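Old office computers get a second life at Gaddale repair workshop
July 17, 2020

A repair workshop in Gaddale has begun taking in unwanted office computers, stripping them down and getting them ready to go out again to families who need one at home – and people can't bring them in fast enough!

The Hakutora workshop opened its doors to donations in February and has been busy ever since. Most of the machines are big desktop towers from local offices that have moved over to laptops. They come in dusty, noisy and often with no record of what is wrong with them, and that is just how Adalberto Guerra likes it.

"I love opening one up and finding a perfectly good board in there," he said. "A lot of these were put in a cupboard over one small fault. You take the side off, lay it flat and have a proper look, and there's years left in it."

Each tower goes on its side on the bench with the panel off, so the board, the drives and the power supply can all be got at from above. The processor gets special attention. Old thermal paste is cleaned away, the pins are checked under a lamp and only then does a chip go back in.
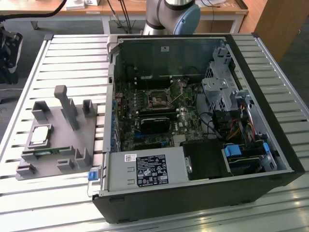
Bench time on Fridays

The workshop runs an open bench every Friday, with 12 places. Beginners are very welcome and the first session costs nothing. After that it is £2 a time, which goes on paste, screws and replacement fans.

Reiko Kubo joined in the spring having never held a screwdriver near a computer. She has now rebuilt four on her own and is working through a fifth, a stubborn one from the Vasconcelos accounts office that would switch on for 15 seconds and then give up.

"It was the memory in the end, one bad stick," she said. "I was so pleased I rang my sister. She had no idea what I was on about, but she was very nice about it."
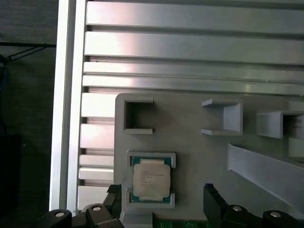
Small parts are the thing that catches new people out, and the workshop has become rather keen on giving everything its own place. Iddrisu Antwi, who looks after the bench, would much rather see a part set down somewhere sensible than balanced on top of a case. The grey plastic plate fixed on the slatted metal top has raised holders built into it, one of them a square pocket, and he is full of ideas for more plates like it – he already has sketches for one with room for screws of different lengths. Anyone with a knack for drawing up plastic parts is asked to have a word with him.

Finished machines go through Trutumora, the family advice centre, where Ivone Batista matches them with households. Her waiting list stands at 90, so there is plenty still to do. Towers, keyboards and screens can be dropped off on any weekday morning. Please leave hard drives in, as they are wiped at the workshop before anything else is done, and bring the power lead if you still have it.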